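4.2 How the nickname settled in

When we began reading through the Hirnwood papers, we expected to find one moment at which the town became "Bell Town," a speech perhaps, or a vote, or at least a proud headline. What we found was a good deal slower and, to our minds, a good deal more interesting. The phrase first turns up in a shipping notice from the Homarari foundry, where a clerk used it to tell our Hirnwood apart from a rail stop of the same name farther down the line. For years after that it seems to have been a mailing convenience and very little more. People wrote it on crates. They did not, as far as we can tell, say it to one another.

The change shows up in the local newspaper. Of the 230 mentions we collected, the early ones nearly all sit in freight listings and classified ads, and then, over a fairly short stretch, the name moves into the sports page and the school news. Fukuda, who read most of these issues on microfilm and deserves everyone's thanks for it, noticed that the first team to play under the name was a girls' basketball squad that had been turned away from using the county's name by its larger neighbor, Platby. The slight was remembered for a long time. Several of the people we spoke with brought it up before we had asked anything at all, and one of them still had the game program folded in a cookbook.

Figure 2. Computer-rendered interior views, each including a brown patterned wall.

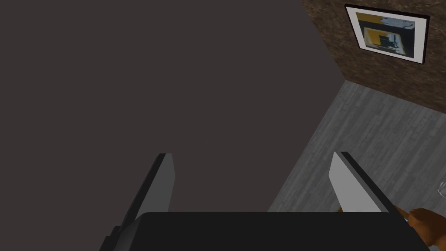
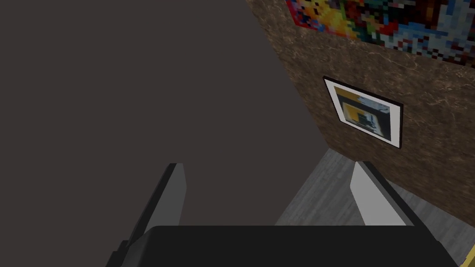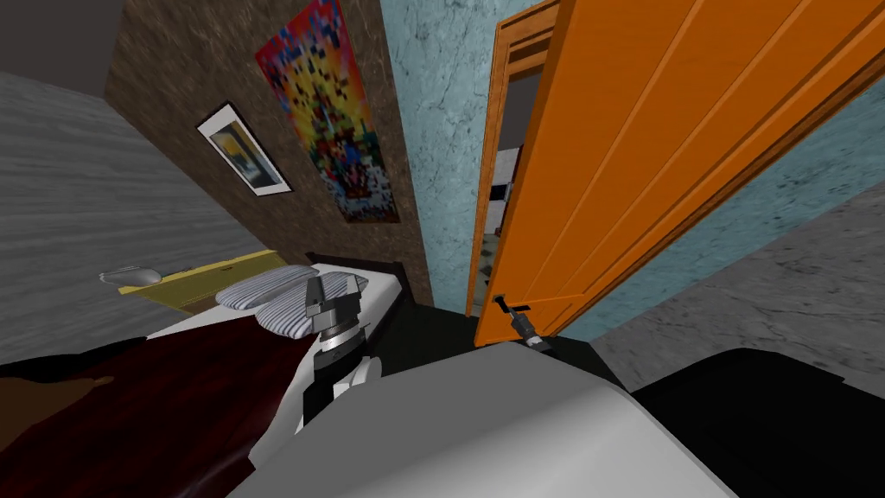
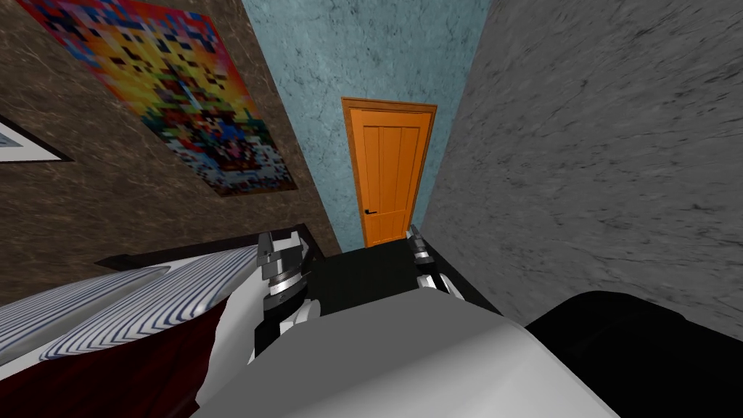
Reading time: 2 min

We talked with 33 residents in all, most of them at their own kitchen tables, and we are grateful for the coffee as well as the stories. We asked everyone the same opening question, which was simply what they would tell a visitor about the town. The older residents tended to start with the foundry and work their way outward – the whistle, the shift changes, the long walk home up Todorova Street – and the bells themselves came in almost as an afterthought. Younger residents did it the other way around. They knew the nickname first, from jerseys and the water tower, and many had only later learned that anything had ever been cast there. Sakai has suggested that we think of these as two separate nicknames that happen to share their words, and while the rest of us would not go quite that far, we have found it a helpful way to sort the interviews.

The street-level survey, carried out in September, points in much the same direction. Koyama and Sugiyama walked the business district and the two main roads into town and recorded 126 signs, murals and plaques that use the name or show a bell. Those near the old foundry gate nearly always give a date or the name of a founder. Out by the highway the bell becomes a plain outline, sometimes with no words beside it, and it is just as likely to be selling tires or pancakes as welcoming anybody. We were fond of these and photographed more of them than the study strictly called for.

One caution belongs with all this. The newspaper missed a great deal, especially the foundry's boarding houses, whose residents appear in its columns mainly when there was a fire or a wedding. Iturra's reading of the boarding-house letters, which we take up in the next section, suggests that the name may have been spoken there well before it was ever printed – and spoken with more teasing in it than pride.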